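Notness HR set-up guide, section 4: Grievances and dismissals module
Last touched 9 Mar 2025, Anqi Pan. Replaces the July version. Bin the old one.

Do sections 1 to 3 first. If staff records aren't imported the case screens come up blank.

## 4.1 Before you start

You need:

- an admin login (manager login won't do it)
- your organization's discipline policy as a PDF
- names of at least two people who can hear an appeal
- the pay calendar, already loaded

**Caution:** Don't switch the module on halfway through a live case. Finish it on paper, scan it, attach it to the staff record after. Mixed files are a pain if they end up in front of a tribunal.

## 4.2 Turn on the case file

1. Log in. Settings > Modules > Cases.
2. Tick **Grievance** and **Dismissal**. Leave **Redundancy** unticked, it has its own section (6).
3. Upload the policy PDF. Max 45 pages. Longer than that, split it.
4. Pick a case number to start from. Ours starts at 1052, left over from the old paper register. Yours can start anywhere but you can't change it once a case is open.
5. Save. Log out, log back in.

Note: if Cases doesn't show in the left menu after step 5, clear the browser cache and try again. Still nothing, call the Draltport help desk.

## 4.3 Set who sees what

Most set-ups go wrong right here. Slow down a bit.

1. Open **Roles**.
2. Give **Case owner** to one person per site. One. Not a shared inbox.
3. Give **Decision maker** to whoever can sign a dismissal. Must not be the same person as Case owner, system will let you do it, don't.
4. Give **Appeal** to someone more senior than the decision maker, or from another site. The Pasaribu branch uses Mal-soon Byun from the Draltport office for theirs.
5. Check the list. Anyone with a grievance open against them gets taken off every role on that case. Use **Block from case**, do it by hand, the system dosen't know who has fallen out with who.

**Caution:** A manager who is the subject of a complaint can still see the file until you block them. That includes the owner of the business. Block first, then start typing.
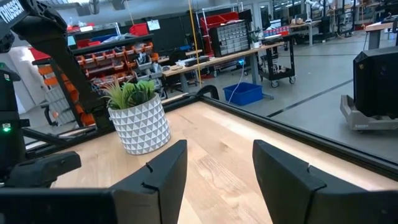 *Potted plant on the tabletop.*

## 4.4 Open a case

1. **New case** > choose the employee.
2. Choose type. If the person has raised a health or safety concern in the last while, also tick **Concern raised**. It holds the dismissal letter template until a second person has read the file.
3. Enter the date of the complaint or incident. The date it happened, not the day you got round to it.
4. Type what was said or done. Plain words. Quotes where you have them. No opinions about the person's character, they can ask to read this.
5. Attach emails, rosters, chat logs. Full thread, not the one line that suits you.
6. Send the invite letter from inside the case so it gets a time stamp.

Note: letters sent from your own email don't count as sent. You can add them with **Manual entry** but the label stays on the file for good.

## 4.5 The meeting

1. Book it through the case calender. Leave the person enough time to read the papers and find someone to bring along.
2. Put the support person's name in the box. If they don't want one, tick **Offered, declined**.
3. Notes go in during the meeting or right after. Notes added more than 2 days later get an amber flag. You can't remove it.
4. Both sides sign off the notes. If the employee disagrees, paste their version under yours. Don't merge them.

**Caution:** No decision at the meeting. The **Outcome** tab stays locked overnight on purpose. Finn Mühlbauer can unlock it on written request, expect questions.

## 4.6 Outcome and final pay

1. Open **Outcome**. Choose: no action, warning, final warning, dismissal.
2. Fill in the reason box. It wants some 29 words or more, and "breakdown of trust" pasted over and over will get bounced.
3. For dismissal: fill in notice, unused leave, anything owed. Export to Arurora payroll.
4. Check the figure in Arurora before you hit **Pay**. Leave loading doesn't always carry across.
5. Send the letter. The appeal deadline fills in from your policy. Check it against the PDF anyway.

## 4.7 If an appeal comes in

- Click **Appeal received** the same day.
- Decision maker goes read-only. Leave it that way.
- Appeal hearer gets the whole file, including the flagged bits.
- Don't advertise the job until the appeal is closed.

## 4.8 Who to call

Roles and access: Þórey Brynjólfsdóttir
Payroll export: Jannik Steinbach
Locked outcomes: Finn Mühlbauer

None of this is legal advice. If a claim form has already turned up, stop editing the case, hit **Freeze file** and ring your lawyer.

Section 5 covers leave requests.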